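Zuvex two-arm kit: a review after the open day at Trakbridge

Posted 26/12/2021

I've been meaning to write this up for a while, and with a fridge full of leftovers and nowhere to be, I've run out of excuses.

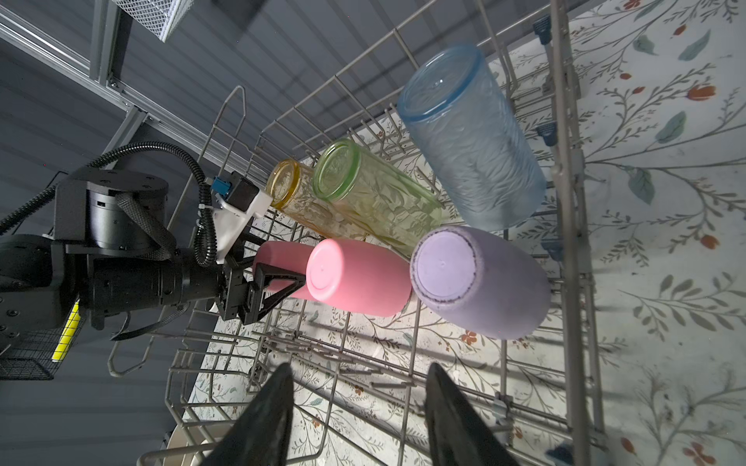

The short version is that I drove about 120 miles to watch a pair of robot arms deal with the washing-up and came home wanting a pair of my own. The longer version has some grumbles in it, so do read on if you're tempted, particularly if your budget is as tight as mine.

Trakbridge, if you don't know it, is a shared workshop on the edge of an industrial estate. Prekitell rents the upstairs and does the software side of things, and Zuvex is the hardware: two black arms, a gripper on each, a small camera up by each gripper and a box of cables. You can buy the whole lot as a kit for £2,228, or you can come to an open day and prod it for nothing. I went for the prodding. There was parking, there was a tea urn, and there was a handwritten sign telling us which stairs to use, which I still managed to get wrong.

I expected the usual sort of demo where an arm picks up a foam block, puts it down six inches away and everyone claps politely. I've seen that at shows and it's fine, I suppose, but it tells you very little about whether you'd ever use the thing. The station they call Tapia had a wire dishwasher rack on it, with cups and glasses lying on their sides, and the job was to get them out. That's it! That's the whole demonstration, and I stood there for most of the morning.

I can't tell you how pleased I was that they used proper crockery cupboard stuff. There was a pale blue frosted tumbler with leaves in relief, a green one and an amber one with raised patterns, and then plain plastic cups in pink and lavender. The lavender one had seen some life, with dark specks all round the edge of its base. It looked like the inside of my own dishwasher (mine is worse) and it made the whole thing far more convincing than a tray of matching white beakers would have done. The table under the rack was done in a botanical print, teal leaves and little orange-red buds, which I coveted slightly.

If you think unloading a rack is easy, try doing it with two fingers on each hand and no wrist feeling at all. They let us. Visitors could book a slot to drive the arms by hand, using a pair of smaller arms that the big ones copy, and I got ten minutes on it. My first go at a cup was hopeless. I came in too steep, caught a tine, and pushed the whole rack sideways. The second go I got hold of the rim and felt like a surgeon, then let go too early. A boy of maybe nine had the slot after mine and was better at it than me within a minute, so there's clearly a knack and I am clearly past it.

What I learned from my ten minutes is that see-through things are a nuisance. With a plastic cup you know where the edge is. With a patterned glass lying half behind another patterned glass, looking at it on a small screen from a camera on the wrist, you're guessing. You see the light on the pattern and you see the tines through it and your brain makes a mess of it. The plastic cups were much kinder, though they're slippery little things when you get them by the base.

Then they switched over and let the arms have a go by themselves, running on what Prekitell had trained from people's earlier attempts. There's a log pinned up at the station and it said 649 recorded goes at the rack so far, all driven by hand by somebody. I found that oddly touching. All those cups!

And it was good. It was slow, I should say that straight away. You could make a sandwich in the time it took to clear the rack. But it had a sort of patience about it that I hadn't expected, where it would go in towards a cup, stop short, shift a bit to one side and go in again. One arm would reach in from the left while the other hung over the rack, and now and then they seemed to be waiting for each other like two people at a doorway. It dropped a plastic cup once, which bounced, and it picked the next one as if nothing had happened. It had two tries at the blue tumbler before it got it, and there was a real cheer in the room at that, me included.

On to the kit itself, which is what I'm supposed to be reviewing.

The arms feel solid. The joint housings are big black cylinders with the screws right there on top where you can get at them, and after years of gadgets that hide every screw under a rubber foot I could have kissed it. One of the people on the stand took a finger off a gripper and put it back on while we were talking, and it took no time at all. The fingers themselves are tapered, with a cut-out through the middle, and they're slim enough to get down between the tines of a rack without too much trouble. They're less good on anything wide. I'd want a second set with some sort of soft pad on, and I was told pads are on the way, possibly in February.

The camera mount is the bit I'd call homely. It's a white 3D-printed bracket with a small black camera on it, and a white cable tie holding things in place. I like this more than I should. It means that if you snap one you print another, and if you want the camera tipped down a touch further you can fiddle with the design yourself. But if you're paying the full price and expecting everything to look as if it came out of a shop window, be warned, it looks like something from a good shed. The cable ties stay on. I asked.

Cables, then. This is my main grumble. There's a braided one that loops over the top of the arm and a coiled one that hangs down from the bracket, and when the arm folds in close to itself you do start to wince. I didn't see anything snag while I was there, but I did see one of the Prekitell people reach in between runs and tuck a loop back where it belonged, with the air of someone who does that a lot. A few clips along the arm would sort it out and I can't think they'd cost much.

The software I can say less about, having only watched over someone's shoulder. The hand-driving part started up quickly and the screen was clear, with the views side by side and big buttons. The training part looked like a lot of waiting. I was told that 32 goes at a task is enough to get something that sort of works, and that getting from there to something you'd trust with a glass you liked is where the months go. I appreciated being told that plainly. It would have been easy to let us all go home thinking you show it a cup twice and go and put your feet up.

Noise: low. A whirr with a slight whine on top when an arm is stretched out. You could have a chat next to it, and we did.

Space: more than you'd think. At Trakbridge the arms are on a frame of silver aluminium extrusion with mesh baskets hung on it for bits and pieces, with a dark grey ridged wall at the back. It's tidy but it isn't a kitchen worktop arrangement. I've measured my spare room since and I'd lose the desk.

Things I loved:

Being allowed to drive it, properly, with nobody hovering.
Ordinary cups and glasses, specks and all.
Parts you can undo with a normal screwdriver.
The people on the stand, who said "we don't know yet" when they didn't know yet.

Things I'd change:

The cables, see above.
A printed sheet for visitors saying what comes in the box. I had to ask three different people and wrote it on my hand.
A slightly bigger screen for the wrist views, or a stool, so those of us with poor eyesight aren't bent double.
More biscuits.

Would I buy it? Not this year. It's a lot of money for something that would spend its first few months in my house knocking cups over, and I don't have a proper job for it. If I ran a school club or had a workshop shared between a few of us I'd be adding it up on the back of an envelope already. For one person in a spare room I think it's a big step, and I'd want to see the wider fingers first.

But do go to the open day. It's free, you get your hands on everything, and I came away understanding more about why these machines find simple chores so hard than I'd picked up from years of watching clips. I've also been paying attention to how I empty my own dishwasher, and there's an awful lot going on there. I hook two mugs on one finger. I turn glasses over in the air without looking. I had a go at doing it with just thumb and one finger on each hand on Christmas Eve and it took so long that my tea went cold.

They're planning another one in February, with a drawer of cutlery this time, and I've put my name on the list for a longer slot. If anyone coming from my direction wants a lift, leave a comment. You'll need flat shoes for the stairs, and it's the left-hand set, whatever you think the sign says.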